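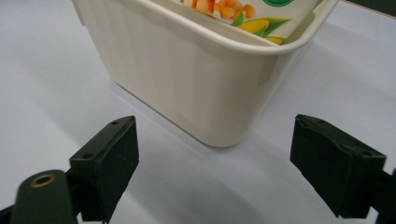 Wrist camera view, basket task: open fingers, ribbed basket, printed food package standing inside.

Review: the Lekia hand-held gripper and the Plindmont training pipeline

Lekia sells a hand-held parallel gripper for collecting manipulation demonstrations without a robot. The operator holds the tool, performs the task, and the camera on the tool records the view a robot's wrist camera would have later. Plindmont is the software that goes with it. It recovers the tool's path from the video, estimates finger opening, and writes episodes in a form a policy can be trained on. We used both for one study over a summer, and this review covers how the method held up, with some notes on the hardware.

Test setup

The study used two tasks on a white tabletop. In the first, the operator takes a food package out of a plastic basket and sets it on the table. In the second, the operator moves the basket itself from one side of the table to the other by gripping the rim. We recorded 3000 episodes, of which 714 were rejected by the Plindmont filter. The remaining 2286 went into training. The policy was a standard diffusion model with image input and relative end-effector actions, run on a fixed arm carrying the same fingers.

Hardware

The fingers are dark printed plastic with angled pads. Stiffness is adequate for light goods and marginal for anything heavy held near the tips. On our unit the pads flexed enough under a full basket to shift the estimated opening by 2 mm, and the policy learned to close a little further than it should. Recalibrating under load fixed most of this. The manual describes calibration with empty fingers only, and should be extended.

Threaded inserts in the mounts are brass and have given no trouble. Pad edges scuff with use. Scuffing had no measurable effect on grip, although it does change how the fingers look to the camera, and we suggest swapping pads on the tool and the arm at the same time so the two views stay matched.

The trigger is light and the return spring is even. Operators could work for an hour before fatigue showed up as slower closing. Balance is poorer. The camera sits well forward, and the tool tips down when held loosely. A counterweight behind the grip would help.

Tracking on plain surfaces

The weak point of any method that recovers motion from video is a surface with nothing on it. Plindmont matches visual features between successive images, and a smooth white table offers few of them. Soft shadows make the matter worse, as they move with the tool and can be mistaken for the surface moving. 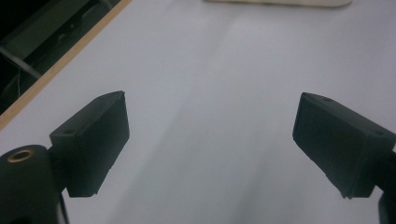 During approach and retreat, the fingers and bare table can take up most of the view, and the tracker has to rely on whatever lies at the margins: a table edge, a piece of an object, dim shapes beyond the table. Plindmont masks out the fingers before matching, which is correct, but the default mask is tight and leaves a strip of pad visible when the fingers are fully open. Features found on that strip are stationary relative to the camera and pull the motion estimate toward zero. Widening the mask by 8 pixels removed the effect in our recordings. The setting is in the configuration file and is not exposed in the interface.

Of the rejected episodes, most failed during a long pass over empty table. Few failed at the moment of grasp, when there was more texture in view. We tried two remedies. Slower motion reduced the failures but produced demonstrations the policy then copied, slow passes included. Placing a printed mat outside the working area was more effective and did not alter the way people moved. Anyone collecting on a plain surface should start with the mat.

Policy results

With all accepted episodes, the package task was the more reliable of the two. Failures were mainly fingers closing on the basket rim together with the package. The rim task was more sensitive to camera height. A small vertical offset between tool and arm was enough to put one finger against the wall instead of over it, and the policy did not recover from that contact.

We also trained on the unfiltered set, including every rejected episode for which a path could still be exported. The resulting policy drifted during the approach and often stopped short. The filter is therefore doing useful work, and I would not disable it to save data. It does discard some good episodes in which tracking is lost only briefly at the end. An option to trim these – the cut point is already in the log – would recover part of the loss.

Comparison

We had used the Nartey tool on an earlier project. It tracks better on plain tables thanks to a wider lens, but the distortion near the fingers makes small openings hard to estimate. Its fingers are stiffer. Its software exports poses only, leaving synchronization to the user. Labs that already have a training pipeline may prefer it. Barnlow makes replacement pads for both tools; the set we tried on the Lekia needed a shim on the right side before the faces met squarely.

Documentation and support

The Plindmont documentation is accurate on file formats and thin on failure cases. Error messages name the stage but not the time in the video, so finding the cause of a rejected episode means opening the log. Processing resumes cleanly after an interruption. Replacement fingers from Lekia arrived with different screws from the original set, with the same thread.

Rating

Recommended for light tabletop tasks with some texture in view. For plain white surfaces, widen the mask, use a mat, and check the rejection rate after the first short session before collecting the rest.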